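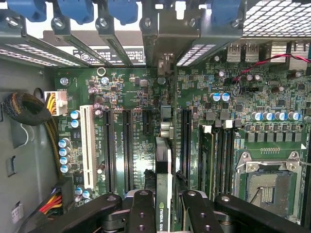

Ralis Secretariat, Conference Services
Updated 12/13/18

Section 4. Registering a delegation for the General Session

Follow this section once your capital has issued the letter of credentials. If you only need to change a name on an existing list, go to Section 5.

Before you start

You will need the signed letter of credentials as a single PDF, the passport page of each delegate, and the login for your mission's Plokesar account. Each mission has one account. Observer organizations have their own form and should not use this one.

Note: The head of delegation must be named in the letter itself. A separate note verbale naming the head is accepted only for alternates and advisers.

4.1 Entering the list

1. Sign in to Plokesar and open Sessions, then General Session, then Delegations.
2. Select New list. Your member state is filled in already and cannot be edited.
3. Enter the head of delegation first. The speaking order and the front-row nameplate are taken from this line.
4. Add delegates, alternates and advisers, in that order. Write names as they appear in the passport, with the family name in capitals.
5. Choose a working language for each person. Interpretation headsets are set out by seat, so this can be changed later at the hall desk.
6. Attach the letter of credentials under Documents.
7. Select Submit. A reference number appears at the top of the list. Write it down – the confirmation email does not include it.

Caution: Plokesar signs you out after 60 minutes and does not save a list in progress. Use Save draft before you stop to look for a passport number.

4.2 Written statements

A member state may file one written statement per agenda item. The limit is 600 words, counted in the original language. Translation is done in Cerum and takes five working days.

1. Open the agenda item and select File statement.
2. Paste the text. Footnotes are lost on pasting and have to be typed in again.
3. Tick the box if the statement is also to be read from the floor.

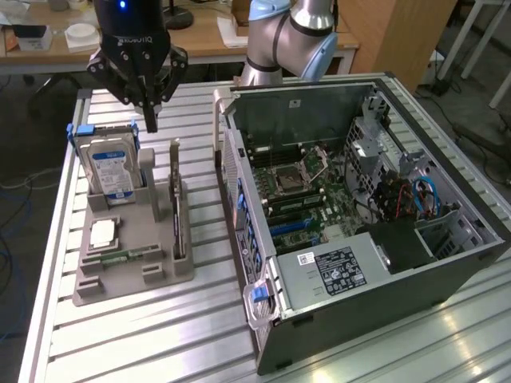
Carrasco mission: We filed for three items in November and the word counter included our title and the form of address. Please say so in the guide, as we had to cut a paragraph on the day of the deadline.

Note: The counter does include the title and the form of address. Leave both out of the text box and enter them in the Heading field.

4.3 After submission

The Credentials Office checks lists in the order received. Status changes from Received to Accepted or Returned. A returned list opens for editing again under the same reference number. Correct it and submit it again; do not start a new list.

Badges are collected in person at the east entrance, on presentation of a passport.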